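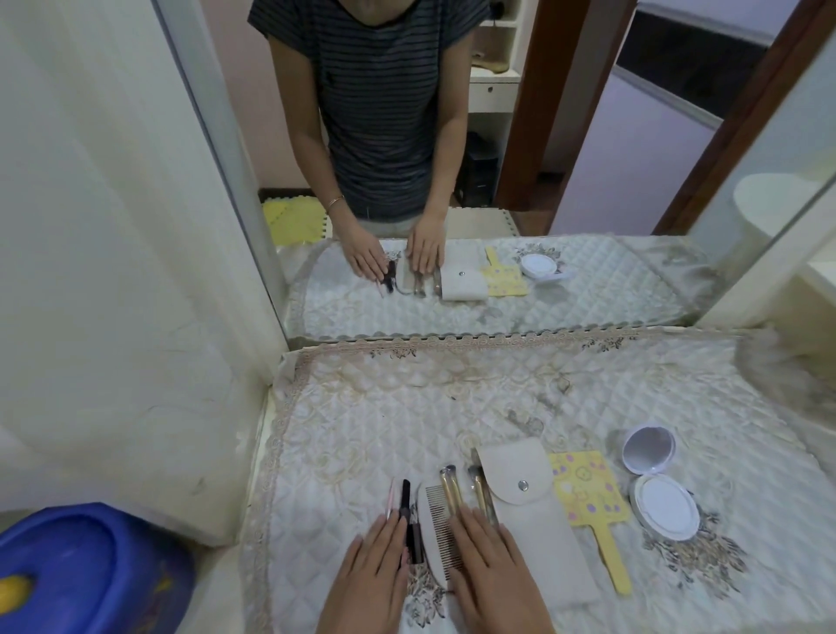

The Kosto Small Tools Kit is sold to school robotics clubs as a sorting and pick-up challenge, and we'd like you to read this before ordering. Surkitz, who make the arm most clubs own, say it handles "everyday objects." Maybe. Try it on a thin pink tweezer-like tool lying on a quilted cover, or on a comb with fine teeth, and then tell us.

**What you get**

- 23 objects, makeup and grooming items mostly
- 2 practice covers, one quilted
- Task cards for up to 20 students

**What you don't get**

- An arm or a gripper
- Code that works the first time

Cauã Meireles ran the kit with his club in October. His team got the brushes fairly quickly and never got the tweezers. He thinks the Mendetti fingertips were too thick, and we think he's right. The task cards claim 3000 possible layouts. Most clubs will try a handful.

Fits the Surkitz and Gulyás arms. Replacement brushes are sold separately, and you will need them.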